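Fan curve or undervolt first? Small case, GPU at 86 degrees

plammers
Posted 14th January

Looking for opinions before I take this apart again. The case is an Ellus mini tower, the older one with the solid front panel. Two intake fans behind the panel, one exhaust at the back. The graphics card sits at 86 degrees after half an hour of gaming and the fans are loud enough that my wife closes the door. CPU is fine, never goes over 70.

I have already cleaned the dust filter and moved the cables out of the way. I was going to buy a Risteo front fan set, but I don't want to spend the money if the panel is the real problem.

tinplate_joe
It's the panel. Take it off, run the same game for half an hour, and write down the number. If it drops more than a few degrees you have your answer and new fans won't help.

corvid77
I'd undervolt the card before touching anything else. It's free and you can undo it. Mine lost very little performance and the fans run a lot slower now.

tinplate_joe
Undervolting is fine but it hides an airflow problem. He'll be back here in July when the room is warm.

corvid77
Less heat in the case is less heat in the case. I don't see what is being hidden.

plammers
OK, did the panel test last night. With the panel on, 86. With the panel off, 79. Same game, same save, side panel closed both times. The memory temperature went down too but I forgot to write it down.

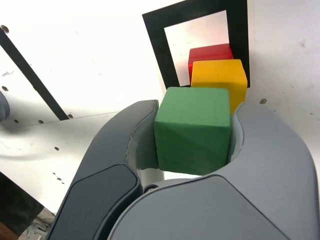

I also tried one of the front fans as a second exhaust in the top, with the panel back on. That was worse, so it's back where it was. The fans I have now top out at 1200 according to the box, but I have never seen them get there because the board runs them off the CPU temperature. Is there a way to tie them to the GPU? The board is an Idis and the software that came with it only shows the CPU as a source.

hex_driver
You need third-party fan software for that. The BIOS on those boards can't read the card. Set the front fans to follow the GPU with a flat section up to 60, then a gentle slope. Put a few seconds of delay on it or they will go up and down all evening.

Seven degrees from the panel is a lot, by the way.

marlam
Mareike here, the wife who closes the door. Please also suggest something for the noise. He only posts the temperatures.

corvid77
Undervolt.

tinplate_joe
Mesh front panel. Güneş sells cut-to-size mesh sheets, or look for a used case. Less restriction means the fans can run slower for the same air.

hex_driver
Both. I don't know why this is an argument. Do the fan control first, then the undervolt, and change one thing at a time so you know what did what.

tinplate_joe
I still say panel first. A fan curve can't pull air through a solid piece of plastic.

plammers
Going with the fan software tonight and the undervolt on the weekend. If it's still over 80 with the panel on, I'll order the mesh. Does anyone know if the Ellus panel clips come off without breaking if you go from the bottom? One of mine already feels soft.

hex_driver
Bottom first, yes. Pull straight, don't twist.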